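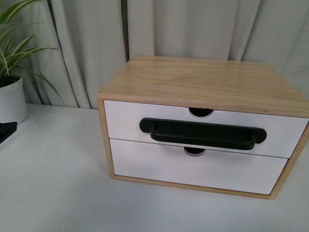
Little Drawers: A Gallery

I have been fond of small drawers for as long as I can remember, and by small I mean the kind that live on top of something else – a desk, a dresser, the end of a kitchen counter – and hold all the bits and pieces that a big drawer would swallow whole. My grandmother had one for buttons, my uncle had one for fuses and one very old tin of cough drops, and I have more than I'm going to admit to on a public page. The one that started this gallery is a plain two-drawer affair, pale wood around the outside and two white fronts, one above the other, each with a half-moon cut into the top edge for your finger. The black handle across the upper drawer is the part visitors always ask about, and I'll come to handles in a moment. I've put the pictures up large enough that you can enjoy the grain on the top, and I've let myself go on a bit between them, as people who know me will have expected.

If you are new to the page, welcome, and please do pull up a chair. It started as a notice to a few friends in August and has grown a good deal since then. Jarmila Beneš looks after the spelling and Otakar Baláž looks after me, in the sense that he calls when I haven't posted for a while and wants to know what I'm sanding. Both of them own little drawers, and both of them have strong opinions about what belongs inside.

On handles, then. A half-moon cutout is a lovely simple thing, and on a light drawer it's really all you need. You hook one finger in and pull, and there is nothing sticking out to catch a sleeve. The trouble comes when you have filled the drawer with something heavy (I am thinking of Jarmila and her foreign coins) or when your hands are cold or stiff, and then a proper pull you can get several fingers behind is a great kindness. I like a wide one, set level, with rounded ends. Dark on white looks smart and has the further merit that you can find it without your glasses. Screws are best if you're sure of yourself. If you aren't, stick the pull on with something that peels, live with it for a week, and move it up or down until your hand stops noticing it.

Measure twice, mark with a soft pencil, and rub the pencil out afterward. I once left a pencil line across a painted front for so long that I grew attached to it and painted around it the next time, which Otakar still brings up at dinner.

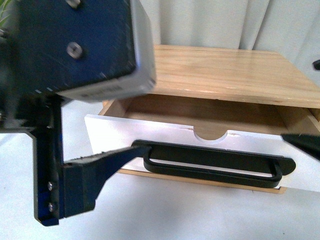 Paint is the other thing I get letters on. White is forgiving in a room and unforgiving on an edge, and the first place any painted drawer will show its age is along the top of the front, where fingers and rings and keys all go. I used to touch up every chip the day I saw it, with a tiny brush and my tongue between my teeth, and then one winter I simply stopped, and I have been a calmer person ever since. A few chips are fine. If yours bother you, sand the edge lightly, wipe it down, put on two thin coats and leave it alone overnight with the drawer out of its case. Please don't close a freshly painted drawer to see how it looks. It will look very nice, and it will stay closed.

The insides I never paint. Bare wood smells good and it doesn't stick to paper, and if you want a bit of color you can cut a liner from wrapping paper and change it with the season. Dagmar Šindelář sent me a whole roll of a green leaf pattern from the Lalitz shop, and I have been lining things with it ever since, including one or two that were never going to be opened by anybody but me.

Several of you asked what to do with a drawer that sticks. Take it out first and look at the runners, or at the bottom edges if it hasn't got runners, and you will usually find a shiny patch where it has been rubbing. A stub of plain candle, drawn along that patch a few times, will sort out most of them. If it still drags, a few strokes with fine sandpaper, then the candle again. Go gently with the sandpaper – you can always take off a little more, and I have a drawer in the hallway that rattles like a streetcar to remind me of this. Damp weather makes everything tighter, so if the sticking starts with the rain, I'd wait for a dry spell before doing anything at all.

Now, what goes where. I believe in giving the top drawer to whatever you reach for every day and the bottom drawer to the things you'd be sorry to lose. In my own case that means stamps, scissors, the good pencil and rubber bands on top, and underneath the spare keys, a few photographs, and the letter from Oľga Havlíček that got me started on all this in the first place. Oľga had seen a tiny chest at a market in Flundevholm and described it to me so carefully, over four pages, that I went out and looked for one like it. I never found that one. I found several others on the way, and that is more or less how the collection happened.

Jarmila does it the other way around, with the treasures on top, and says she likes to see them. We've agreed to leave the matter there.
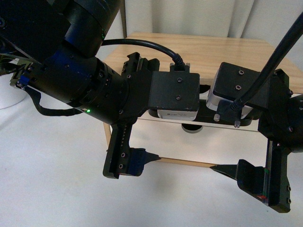
The question of dividers comes up every time, and I go back and forth on it. A shallow drawer does very well with a couple of small boxes set side by side (the lids of matchboxes, a soap dish, half an egg carton if you're not proud), and the pleasure of those is that you can lift one out and carry it to wherever you are working. Fixed dividers look handsome on the day you make them and then, sooner or later, you want to put away something one finger wider than the space you allowed. I made a beautiful set for paper clips and string, all slotted together, and inside a month I had a ball of string that wouldn't fit. The dividers are now in a different drawer, on their own.

For anybody looking after a wooden top, I'd say a soft dry cloth most days and a barely damp one when it needs it, going along the grain. Keep hot mugs off it. Keep plants off it too, however sweet they look up there, or at least stand them on a saucer. If you do get a ring, leave it for a day or two before you start rubbing, as the faint ones often fade on their own and you'll have saved yourself an afternoon. Softwoods like pine dent if you so much as frown at them, and I've made my peace with that as well. Every dent on mine has a story, and one of them is I-hsuan Chou's doing and involves a dropped stapler and a great many apologies, none of them needed.

I-hsuan has since become the most careful visitor this house has ever had, and also the source of my favorite piece of advice in all this, which is to empty a little drawer completely once a year, turn it over, and tap the bottom. You'd be amazed what comes out of the corners. Last time mine gave me two pen caps, a pearl button, a seed of some kind, and the tiny screw I had turned the whole house upside down for. I planted the seed. So far nothing has come up, but I water it anyway.

There are more drawers waiting to be added, including Dagmar's long narrow one and a tall stack from Oľga that I have so far only heard about over the phone. If you have one of your own that you'd like to tell me about, please write, and do say what you keep in it, since that's the part I read first. The next batch goes up on Sat 23 December, provided Jarmila has finished with the spelling and I've managed to stop adding things. Otakar has asked me to mention that the green leaf liner paper is all gone now, so please stop asking him for it.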